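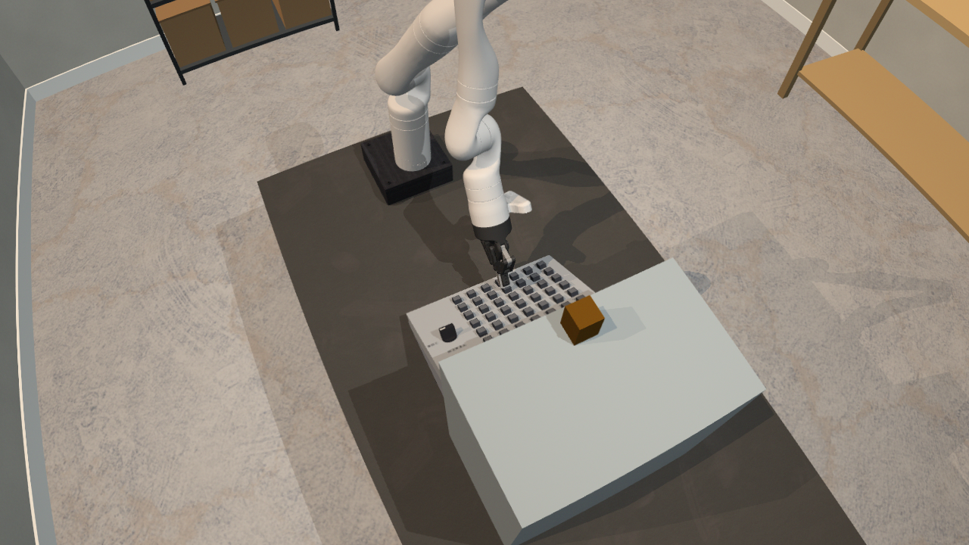 Home | About | Teams | Resources | FAQ | Contact

Stello Robotics Club: Frequently asked questions

Print this page | E-mail this page

Who can join?

Anyone aged 14 to 18 who lives or goes to school in the area. You don't need to be studying computing. Younger brothers and sisters can come to the open evening in December but can't have an account on the simulator.

Do I need to know how to program?

No. New members spend their first 9 sessions on the basics with Rekha Bajpai. If you have already written some Python, tell her and she will give you the short test. Pass it and you can go straight into a team.

Where do we meet?

Room 308, Brzozowska building. Use the side door after 5 pm. The lift is slow, so most people take the stairs.

Do we work with a real arm?

Not in the first year. Everything up to the regional round is done in simulation, and so is the judging. Second-year members can apply to take their code to the workshop day, where it is run on hardware with a supervisor present.

What is the Button Task?

It is this year's competition task. The arm has to reach a console on the table and press buttons in the order given at the start of the run. The console has a grid of buttons and a knob. For the junior level you can ignore the knob.

What is the grey box for?

It is an obstacle. It covers part of the console, and your arm must not hit it. Touching the box costs points and pushing it ends the run. Don't assume it will be at the same angle on the day. The judges will change it.

And the brown cube?

The cube is only used at senior level. Junior teams should leave it where it is. If it falls off the box during a junior run, that counts as a touch.

Should the gripper be open or closed when pressing?

Closed. With the fingers open you are likely to press two buttons at once, and a double press is scored as a wrong press. Close the gripper before you come down over the grid, and come straight down.

My arm shakes when it gets close to the console. What's wrong?

Usually the last move is too fast. Lower the speed for the final approach and try again. If it still shakes, save the log and bring it to Ryszard Szewczyk. Please don't send him a video of your screen.

Can we move the shelves in the room?

No. The room, shelves and cardboard boxes are part of the background and are locked. They are out of reach and don't affect the score.

How many runs can we do?

Each team has 1,000 practice runs a term on the club server. Last year's seniors used almost all of theirs, so keep an eye on the counter. Runs on your own computer are not counted.

Will it work on my laptop?

Probably, if it can run Triltell. Turn shadows off in the settings if it is slow. Chromebooks won't run it, but there are 2 machines you can book in Room 308.

How big is a team?

Three or four people. You can't enter alone. If you haven't got a team, put your name on the list by the door and Weronika Cieślak will match you up.

What does it cost?

Membership is free. The entry fee for the competition is paid by Ivex.

When is the deadline for code?

12 March 2026, at 6 pm. Upload one zip file per team, with the team name in the file name. You can upload more than once and the last version is the one that gets judged.

Who do I contact about something else?

Jadwiga Mazurek for membership and consent forms, Jadwiga Krajewska for competition rules. Please give the full name when you leave a message at the desk.

Print this page | E-mail this page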